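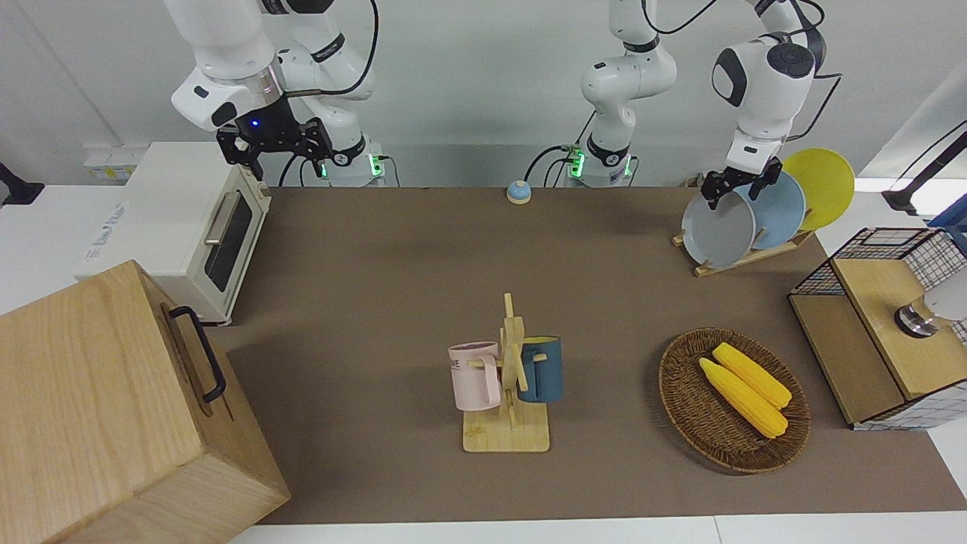

Throw out every demo with a pause in it, someone told me on the Pridico board, the policy will only learn to pause. Well, that would be a fair chunk of my May recordings gone, so I'm hoping for a second opinion before I delete anything!

I'm teleoperating a two-arm setup and gathering examples of one job, which is handling plates at a wooden dish rack. The left arm does the gripping by the rim and the right one mostly hangs about with its fingers open. I've got 400 episodes so far. The mug tree, the toaster oven and the corn in its woven tray stay on the mat the whole time – I wanted it to look a bit like a kitchen bench and not a bare table.

My trouble is the moment the fingers close on the rim. I'm slow there. I hover, I nudge, I have a little think, and then I go. When I train on the lot, the arm hovers as well, and sometimes it just stays there (I've gone and made a cuppa and come back to it still hovering). So do I cut the slow ones, trim the still bits, or re-record? I've only been at this since autumn and I'm sure my labelling isn't great either. I mark an episode as good or bad and that's my entire system.

Other thing, if anyone has the patience: the plates are different colours and I nearly always go for the grey one first. Does that matter?

Asked by flastham_shed, July 29, 2019
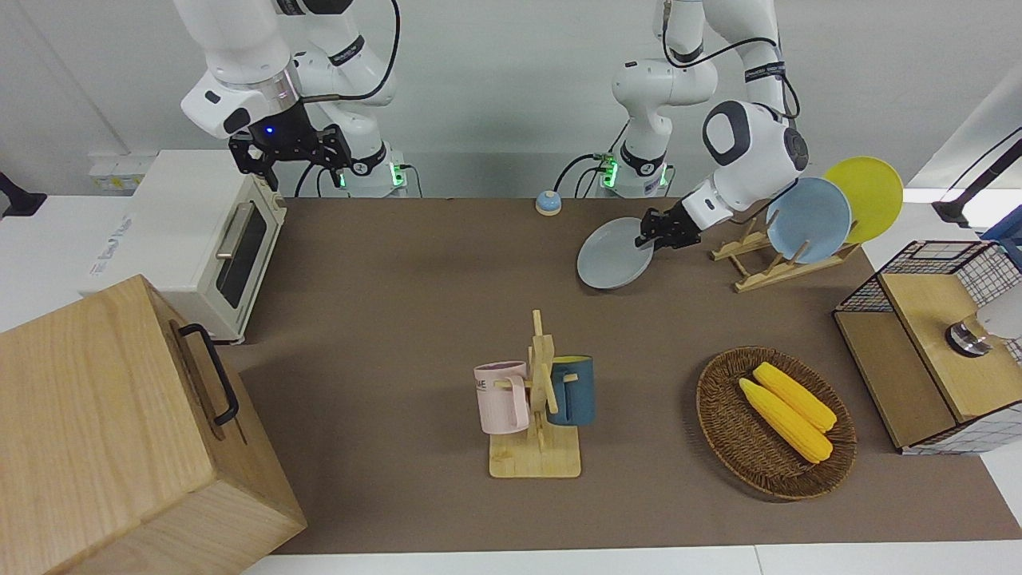
pan_handler
Don't delete anything yet! Keep the raw recordings somewhere safe and do all your trimming on a copy. I lost a whole batch by being tidy and I'm still cranky about it.

For the hovering, I'd drop the steps where neither arm moves and the gripper command doesn't change. Be careful around the grasp itself though, as the fingers need a few steps to close and you don't want to trim those away. I set my threshold too high the first time and the arm started lifting before it had hold of anything. Watch 40 of the trimmed ones back at normal speed and you'll get a feel for it pretty quickly.

And yes, the colour matters. If it's always grey first, the model has no reason to learn "plate", it might just learn "grey thing at the front". Shuffle the order in the rack and start with a different one each session. I'd move the mug tree around too, a hand's width either way is plenty.

edden557
Just get more data. 400 isn't much.

quietgripper
Bit harsh above, I've had decent results with fewer than that when the recordings were consistent. Practice is what fixed mine. I do a warm-up before I hit record, same grasp over and over till my hands settle, and the thinking pauses mostly went away on their own.

I'd also split your bad label into 2: one for dropped or missed the plate, and one for got there but messy. The messy ones can be worth keeping, especially if you fumbled and then recovered, and right now you can't find them without watching the lot again. Write down which plate you went for while you're at it. A plain text file is fine, mine's a mess and I still use it every time.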